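How a New Band Gets Heard: notes for session four
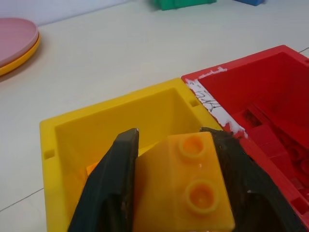 A yellow-orange toy brick, held between two black gripper fingers.

Hi all, these are my notes from the session on first singles, typed up a bit more fully than what I managed to get through in class (we spent far too long on band names, and I blame myself). Reading for next time is at the bottom.

We started with Kerkness, the four-piece I used to do sound for. They had 22 songs when they decided to put one out, and the one they picked was the one that got people away from the bar and up to the stage at shows. I think that's still a pretty good test! The drummer hated it, by the way. He wanted the slow one, and he may have been right about the slow one being the better song, but it took almost two minutes to get to the chorus and radio people were never going to sit through that.

Then money. The first pressing was 50 copies on cassette, sold from a table at the back of the room, and the video cost them 2000 dollars, most of it for lights and one very long night in a parking garage. Tavion Mercado asked whether they made it back. Not from sales, no. They did get an opening slot on the Pruitt tour that May - 13 shows, mostly small rooms - and the booker told them she had watched the video first.

A few words you'll need:

Lead single: the song that goes out ahead of the record.
Rotation: how often a station or channel plays it. Heavy rotation means several times a day.
Support slot: playing before the main act, often for very little pay.
One-sheet: a single page with your bio, a photo, dates and a contact.

Please keep the one-sheet to a page. Everett Tran brought in one from his old band Clovinley that ran to four, and he was a good sport about letting us cut it up with scissors. What was left was the hometown, the sound in one sentence, the next three shows and a phone number.

For next time, read the chapter on booking and write a one-sheet for a band you like, or for your own if you have one. Bring two printed copies so we can swap.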